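Wundville play café adds a soft menu, none of it edible

2026-02-08

Wuvari, the play café on Erkuretti Row, will open a pretend-food table next week for children who like to cook and adults who have given up arguing about it. The set has 35 pieces of toy food, and every order arrives in seconds.

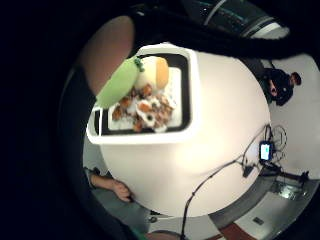 Sessions last 35 minutes and cost nothing with a hot drink. Owner Chepkoech Mbwambo spent most of July choosing the stock. "I have strong views on toy onions now," she said. "I didn't ask for them."

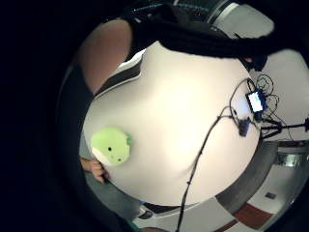

Opening hours are 10 to 5, Tuesday to Saturday. Regulars may bring their own soft toys to dinner, and staff will take an order from any of them. A round lime-green plush with two small black dot eyes is as welcome at the white table as a paying customer - and tends to complain less about the service.
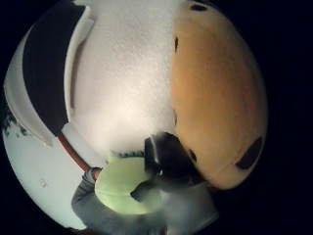
Trevor Marsden, who runs the Hakim toy library next door, has lent 17 extra pieces and would like them back. "All of them," he said.

Bookings are taken at the counter. Real cake is also available.

5 comments
920 shares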